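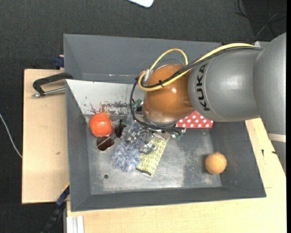
Rapport de projet - Le tri des accessoires à la ressourcerie Nonton

Institut Lachance, deuxième année, filière logistique et réemploi
Rapport remis le 27 février 2025

1. Sujet du projet

La ressourcerie Nonton reçoit des dons de particuliers dans son local de Tistthorpe. Les vêtements, la vaisselle et les livres ont chacun leur circuit. Les accessoires n'en ont pas. On appelle ici accessoires tout ce qui se porte sans être un vêtement complet : lunettes de soleil, écharpes, foulards, ceintures, gants, bonnets, cols en fausse fourrure, petits sacs, bijoux fantaisie. Ces objets arrivent au fond des sacs de vêtements ou en vrac dans des cartons, et ils finissent ensemble dans des bacs où personne ne va les chercher avant plusieurs semaines.

Notre groupe avait pour mission de proposer une méthode de tri pour ces bacs. La méthode devait tenir dans l'espace existant, être applicable par une personne arrivée le jour même et ne pas demander d'achat de matériel au-delà d'un budget de 200 euros. Nous avons travaillé sur place pendant le mois de janvier, puis rédigé ce rapport à l'institut.

2. Situation de départ

Le registre des entrées de l'année précédente indique 3 129 accessoires. Ce chiffre ne comprend que les objets enregistrés à l'accueil. Ceux qui étaient glissés dans une poche ou roulés dans un manteau ne figurent nulle part.

Avant notre arrivée, les accessoires étaient versés dans de grands bacs gris, sans couvercle, posés au sol le long du mur de la réserve. Quand un bac était plein, il partait au dépôt de Nallside, où il attendait. Le tri se faisait en vidant le bac sur une table et en répartissant les objets à l'œil. Deux personnes différentes ne faisaient pas les mêmes tas. L'une mettait les foulards avec les écharpes, l'autre les mettait avec les chutes de tissu destinées à l'atelier de couture.

Nous avons relevé trois types de problèmes.

Les objets rigides et les objets souples sont mélangés. Une paire de lunettes placée sous des écharpes se retrouve avec une branche tordue ou des verres rayés. C'est la première cause de mise au rebut pour les lunettes.

Les matières à poils longs accrochent tout. Un col, une étole ou un plumeau à fibres longues retient les boucles d'oreilles, les fermoirs, les branches fines. Il faut parfois plusieurs minutes pour dégager un seul bijou.

Les tissus imprimés étroits sont difficiles à identifier. Une bande de tissu à motifs peut être un foulard, une ceinture de robe, une cravate ou simplement une chute. Dans le doute, elle reste au fond du bac.

3. Méthode

3.1 L'échantillon

Nous avons trié 726 objets, pris dans les bacs stockés à Nallside et dans ceux de la réserve de Tistthorpe. Nous n'avons pas choisi les bacs selon leur contenu. Chaque objet a été noté sur une fiche avec quatre indications : famille, matière dominante, état, destination proposée.

3.2 Les familles

La première version de la fiche comportait onze familles. Elle a été abandonnée au bout de deux séances. Les hésitations étaient trop nombreuses et l'on passait plus de temps à discuter qu'à trier. La version retenue en compte cinq :

A - Rigide et fragile : lunettes, bijoux, montres, barrettes.
B - Souple et plat : foulards, cravates, rubans, bandes de tissu.
C - Souple et volumineux : écharpes, bonnets, étoles, tout ce qui a des poils ou des fibres longues.
D - Avec fermeture : ceintures, sacs, porte-monnaie.
E - Par paire : gants, mitaines, chaussettes neuves.

Un objet qui pourrait aller dans deux familles va toujours dans la première des deux dans l'ordre de la liste. La règle est arbitraire mais elle évite les discussions. Un bonnet avec une broche cousue va donc en A.

3.3 L'ordre des gestes

On commence par retirer les objets de la famille A. On ne secoue pas le bac et on ne le renverse pas. Les lunettes se prennent par le pont, entre les deux verres, et se posent branches repliées, verres vers le haut, dans une boîte garnie de tissu.

On sort ensuite la famille C. Les pièces à fibres longues se soulèvent doucement, en passant l'autre main dessous pour retenir ce qui s'y est accroché. Si quelque chose résiste, on pose l'ensemble sur la table et on démêle à plat.

Les familles B, D et E viennent à la fin, sans ordre imposé. Les gants seuls sont mis de côté dans une enveloppe et comparés aux autres gants seuls à la fin de chaque demi-journée.

3.4 Le cas des tissus étroits

Pour la famille B nous avons écrit une fiche séparée. Elle demande de regarder les bords avant le motif. Un bord ourlé ou roulotté des deux côtés indique un objet fini, à proposer à la vente. Un bord coupé et non cousu indique une chute, à envoyer à l'atelier. Un bord d'une autre couleur que le reste peut être une bordure voulue ou le reste d'une couture défaite ; dans ce cas on retourne la pièce et on cherche des trous d'aiguille.

Le motif sert seulement à l'étiquetage. Nous avons renoncé à une liste fermée, car les mêmes imprimés étaient appelés feuilles par une personne et écailles par une autre. L'étiquette indique la couleur dominante et c'est tout.

4. Résultats

Sur les 726 objets triés, 300 ont été jugés bons pour la vente en l'état. L'atelier de couture en a reçu 200, surtout des bandes de tissu, des écharpes trouées et des doublures de sac. Les autres se partagent entre le rebut, la filière de recyclage textile et une catégorie en attente, composée surtout de gants dépareillés.

La famille B est la plus nombreuse. Nous pensions trouver davantage d'écharpes, vu la saison, mais beaucoup d'entre elles sont retirées dès l'accueil et mises directement en rayon. La famille A est petite et c'est celle qui perd le plus de valeur dans les bacs. Les lunettes de soleil en bon état se vendent vite, même en hiver, alors que celles dont un verre est marqué ne se vendent pas du tout.

Le temps de tri n'a pas été mesuré de façon régulière. Nous avons chronométré les premières séances, puis nous avons arrêté parce que le nombre de personnes à la table changeait sans cesse. Nous ne donnons donc pas de chiffre. L'impression du groupe est que le retrait des objets rigides au début ralentit la première partie du travail et accélère nettement la suite.

5. Aménagement proposé

Les grands bacs gris sont conservés. Leurs côtés inclinés facilitent la prise des objets placés contre les parois et ils s'empilent à vide. Nous demandons seulement qu'ils ne soient plus remplis au-dessus de la moitié.

À l'accueil, deux caisses à couvercle sont ajoutées : une pour la famille A, une pour les pièces à fibres longues. Ces deux caisses suffisent à régler la plupart des accrochages. La personne qui reçoit le don n'a pas à connaître les cinq familles, elle pose deux questions - est-ce que ça casse, est-ce que ça accroche - et tout le reste part dans le bac.

Dans la réserve, la table de tri est tournée d'un quart de tour, le long côté face à la fenêtre. Les défauts des verres et les trous dans les mailles se voient mieux à la lumière du jour. Une lampe articulée est prévue pour l'après-midi.

Dépenses : les deux caisses, la lampe, des chutes de feutrine pour les boîtes à lunettes, du papier cartonné pour les fiches. Le total reste dans le budget. Les enveloppes pour les gants sont récupérées au bureau.

6. Difficultés

La fiche du début était trop longue et nous avons perdu presque une semaine à la corriger. Il aurait fallu l'essayer sur un seul bac avant d'en imprimer pour tout l'échantillon.

La notion d'état a posé problème jusqu'au bout. Nous avions prévu bon, moyen et mauvais. La colonne moyen s'est remplie d'objets très différents : une écharpe boulochée, une ceinture sans passant, des lunettes avec une vis manquante. Nous avons fini par remplacer cette colonne par une question, réparable sur place ou non, mais les fiches déjà remplies n'ont pas toutes été reprises. Les résultats par état ne figurent donc pas dans ce rapport.

Le transport entre Nallside et Tistthorpe n'avait pas été pris en compte. Deux bacs sont arrivés avec leur contenu tassé d'un côté et plusieurs objets de la famille A étaient passés dessous. La consigne de remplissage à moitié devrait être accompagnée d'un couvercle ou d'un drap pour le trajet. Nous n'avons pas pu l'essayer.

7. Suite

Les fiches plastifiées ont été laissées dans la réserve avec une boîte pour les remarques. Un second relevé est prévu au printemps sur les bacs remplis selon la nouvelle consigne. Il faudra vérifier en particulier la part des lunettes mises au rebut et le contenu de la catégorie en attente, qui ne doit pas devenir un nouveau bac oublié.

Annexe 1 : fiche de tri, version à cinq familles
Annexe 2 : fiche pour les tissus étroits
Annexe 3 : plan de la réserve avant et après déplacement de la table

Institut Lachance - Projets étudiants | Contact | Mentions légales | © 2025 Tous droits réservés | Haut de page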